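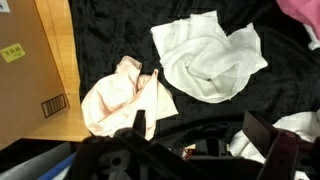

Teaching by Hand: Inside the Lundard Cloth Program

2018-05-28
By Tomos Yorath

A towel dropped on a table has no fixed shape. It may fall open, twist on itself or hide one corner under another, and it will seldom fall the same way again. For a person this presents no difficulty. For a machine that must find an edge, take hold of it and lift, every new arrangement is a new problem.

The laboratory at Lundard, on the northern side of Rarkville, has made this problem its principal work. Its staff are assembling a library of recorded demonstrations in which a robot gripper, guided by a human operator, handles crumpled cloths. The recordings will be used to train a learning system that is expected, in time, to choose its own grasps.

The working surface is plain. A black fabric sheet is spread out, and cloths are left on it in loose heaps: a pale pink towel bunched into a mound, a white terry-cloth towel folded over itself, others toward the side. The small camera mounted at the wrist looks out past the two fingers of the gripper, so that the operator and the learning system are given the same close view of the fabric.

Each demonstration follows a written procedure. The operator brings the fingers to the chosen cloth, closes them on a fold, raises the cloth clear of the others and sets it down in a marked zone. The recording stores the camera picture together with the position of the arm and the opening of the fingers. When the attempt ends, the operator enters a result and a short note. The cloths are then gathered up, shaken and dropped again.

The procedure allows 7 result codes. Two describe a successful lift, and the other 5 describe the ways in which a lift can fail: a missed fold, a slip, a second cloth picked up with the first, contact with the table, and a stop called by the operator. Failed attempts are kept. The laboratory's position is that a system trained only on clean lifts has no means of recognizing a poor one, and its agreement with the program's sponsor, the textile rental company Michailidis, requires that all attempts be delivered in the order in which they were made.

The choice of cloths has received considerable attention. Early sessions relied on white towels of one size, and the resulting system performed well on those towels and badly on nearly everything else. Colored pieces and smoother fabrics were introduced in November. White on white remains the hardest case. Where two pale cloths touch, the border between them may be little more than a thin line of shadow, and experienced operators themselves will sometimes close on the wrong one.

Operators work in pairs, one at the controls and one at the record desk, and exchange places after every 300 attempts. New staff practice for 2 weeks before their recordings are admitted to the library. The training covers the controls in a single morning. The remaining time is given to consistency, above all the habit of approaching a fold at a steady pace. Hesitation is stored along with everything else, and a system that learns from hesitant operators will pause in the same places.

Review takes place at the company's offices in Curkville, where a separate group examines the recordings without seeing the operator's notes. Reviewers assign their own result code, and any disagreement is returned to Lundard for a joint decision. Most such cases concern the slip, where opinions differ on how far a cloth must rise before it can be said to have been lifted. The written definition has been revised, and earlier recordings are being coded again to match it.

The next stage will add garments with sleeves and fastenings. These bring difficulties that towels do not, including buttons that catch between the fingers and linings that move apart from the outer fabric. The laboratory has set no date for a system that works without an operator. Its present obligation is to complete the towel library and to hand it over with its failures properly labeled.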